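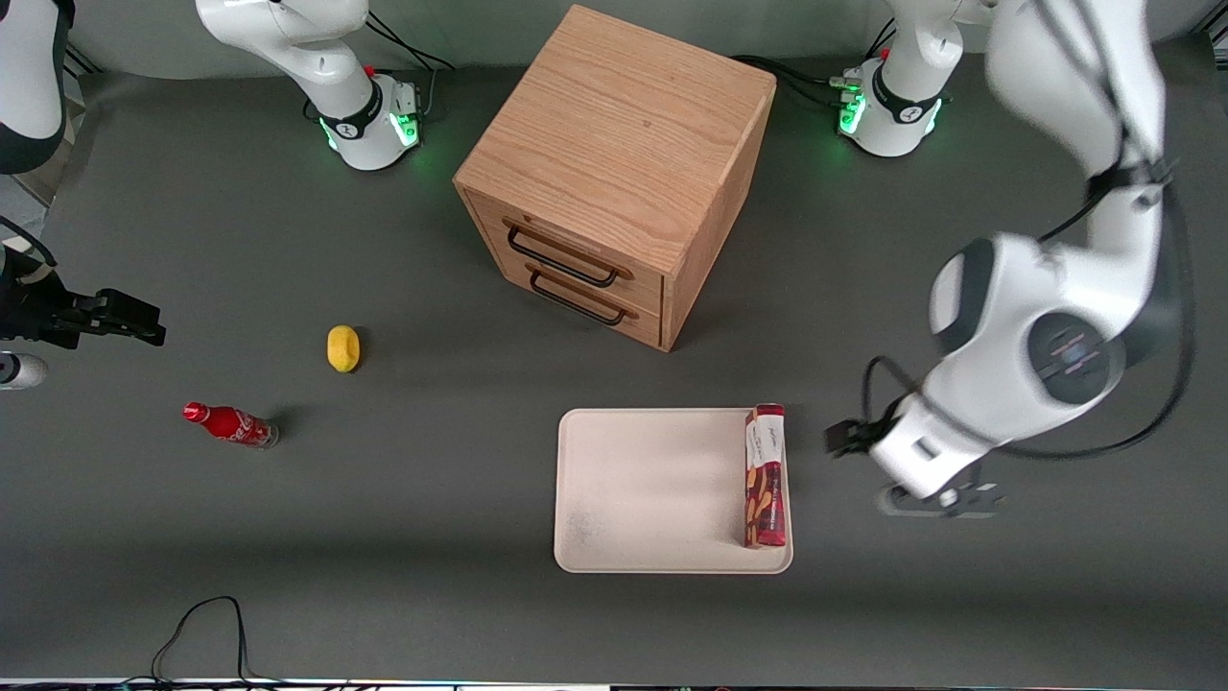
Progress report to Fernex: the Trenness tabletop storage project
Period covered: up to the end of September
Prepared by: Tatsuya Imai, Nagano
Checked by: Anqi Tian

1. Where we are now

The grant from Fernex supports our work on small storage for shared tables. The final goal is a set of a cabinet and a tray which a household can put on one table, so that snacks, drinks and small things have a place to return to. In the last report we had drawings and one rough sample. Now we have the two-drawer cabinet in light oak and the white tray, and we use them together in the tidying sessions.

The cabinet is made for us by Mutwood. We asked for a cube shape, as people in the first interviews told us that a long cabinet takes too much of the table. The grain is left visible on the top. Anqi Tian preferred a painted top for easier cleaning, and this discussion is not finished.

2. Tidying sessions

Each session begins with a table that has some things of daily life on it. We keep the selection simple: a red snack box, a Coca-Cola bottle, a small yellow lemon-shaped object and similar items. The bottle may lie on its side at the start, because this is how bottles are often found on a real table after a meal. The dark gray tabletop was chosen in spring and we have kept it. Small yellow and red items are easy to find on it.

We planned 900 sessions for this period and completed 1,006. The extra sessions were possible because preparing the table has become faster. We now write the starting layout on a card before the day begins, and the same person prepares the table for the whole morning.

3. What we learned

The tray is used more than we expected. Snack boxes go to the tray first in almost all layouts, and the drawers are used for smaller things. For this reason we would like to make the next tray a little deeper. A box standing on the flat tray moves easily when the tray is pushed.

Bottles are still the difficult part. A bottle that is lying down must be stood up before it can be put in order, and a full bottle and an empty one behave very differently. We do not want to put bottles in the drawers at all. Mutwood has offered to make a low rail for the side of the cabinet – we will receive a drawing of it next month.

The lemon rolls. We tried a cloth under it, but then the table was not the same as in the earlier sessions, so we stopped this. From now on, the lemon is placed at least one hand away from the table edge.

4. Problems and delays

The second cabinet came with a lower drawer that was too tight. Mutwood took it back and sanded the runners, and it was away from us for two weeks. During this time we worked only with the first cabinet. There was no cost to the grant.

The written notes of the sessions are behind schedule. At the time of writing, 200 of them still need to be checked against the layout cards. Anqi Tian is doing this in the afternoons, after four o'clock, when the table is free.

5. Budget

Spending is inside the plan, with one change. We request permission to move 2,000 dollars from the travel line to the materials line. The visit to the second workshop is no longer necessary, and the deeper tray and the rail both need sample pieces. The total amount of the grant stays the same.

6. Next period

Order three samples of the deeper tray, all in white.
Decide about the cabinet top, oak or painted.
Test the side rail with bottles of two sizes.
Finish checking the session notes.
Add some paper items (receipts, envelopes) to the layouts, as asked by Fernex in the spring meeting.

We would be thankful for an answer about the budget change before we order the tray samples. The layout cards can be sent as a separate file if you wish to see them.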